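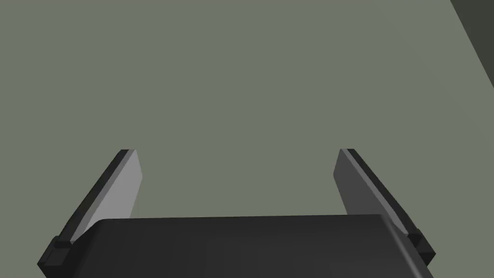
*Figure 1. Simulator, wrist view. Jaws open, nothing held.*

# Ernelbridge: progress report, simulated demonstration set

Date: 2023-11-01
Prepared by: Baoshan Feng
For: Brilarholm program office

## Status

Collection in the simulator is on schedule. At the close of the period 312 teleoperated episodes had been recorded, of which 277 passed review and were moved to the training split. The rest are kept in a separate store with their rejection codes attached and have not been deleted. Nothing has been collected on hardware under this work item.

The open item from the May report, clock drift between the joint log and the rendered views, is closed. The views are now stepped from the physics clock, and every image carries the simulation time of the state it was rendered from. Episodes recorded before the change were discarded at that time and are not part of the totals in this report.

## Collection procedure

Each episode starts from a randomized arrangement of objects on a counter. The operator drives both arms through a pair of hand controllers. The instruction text is drawn from the task list before the layout is generated, so the operator sees it first and can refuse a layout in which the task can't be done. Refusals are logged by seed.

Recorded for each step:

- joint positions and commanded targets for both arms
- gripper opening, measured and commanded
- head and wrist views
- object poses (stored for analysis only, withheld from the policy)
- instruction text and episode seed

Logging begins when the layout is loaded and ends when the operator presses the stop pedal. The Lü converter then writes the episode to the training format and checks that no step is missing a view or a joint reading. An episode that fails the check goes back to the queue under the same seed.

## Review and rejection

Review is done in Grindico by a person other than the operator. The most common code was "goal not met": the object was moved but came to rest outside the target region. The second was "extended idle," where the arms stay still long enough to teach the policy to wait.

Idle time is the harder problem of the two. Much of it sits at the start of an episode, before the first approach, when the wrist view holds little or nothing to act on. Trimming it is simple. The difficulty is that a trimmed episode no longer contains the search motion that brings an object into view, and a policy trained only on trimmed data hesitates when it starts far from the target.

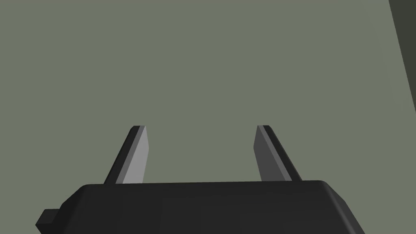
Rongrong Fan would leave the search motion in and cut only the still steps on either side of it, on the grounds that a policy which has never seen an empty wrist view has no way of recovering from one. She also asked that the cut points be saved with the episode, so that the trim can be undone later without going back to the raw logs.

Both requests have been adopted. The trim now works on joint velocity alone and ignores image content. Cut points are written to the episode header. All accepted episodes were reprocessed with the new rule and the earlier versions were archived.

## Layout variety

The first layouts were too clean. Objects were well separated and mostly upright, and the baseline policy learned grasp poses that failed as soon as an item lay on its side or close to an edge. The generator was changed to allow side poses, mixed object types, cloth at the counter edge, and small items placed near one another.

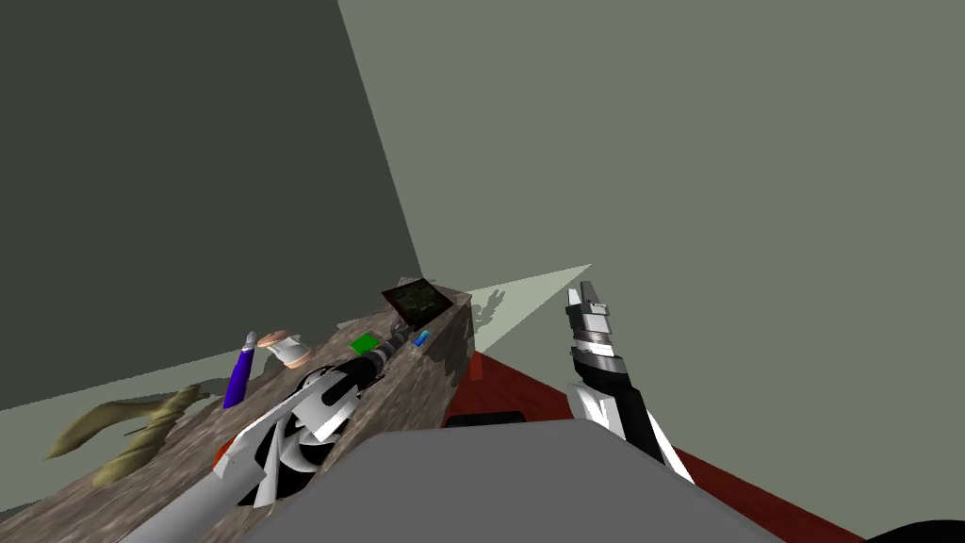
Cloth remains expensive. It slows the physics step enough that operators notice a lag in the controllers, and their motions become shorter and more cautious. For now cloth appears as clutter only and is not a grasp target. A coarser cloth mesh is under test — the lag is reduced, but the folds pass through the counter surface under load.

The generator can also place an object where neither arm can reach it. Most such layouts are refused by the operator at the start. A reach check before loading would save that time and is scheduled for the next period.

## Baseline training

Two baseline policies were trained on the accepted set, one with the wrist views and one without. Both used the same seeds and the same training length. Evaluation uses 10 held-out layouts per task. Scoring is still in progress and results will be sent separately once the second reviewer has finished.

## Next period

1. Add the reach check to the layout generator.
2. Decide on the coarse cloth mesh or drop cloth grasping from the task list.
3. Finish scoring and report success rates by task.
4. Re-review the rejected episodes coded "extended idle" under the new trim rule. Some may be recoverable.

No change to budget or staffing is requested. A decision from Brilarholm on item 2 would be useful before new task text is written.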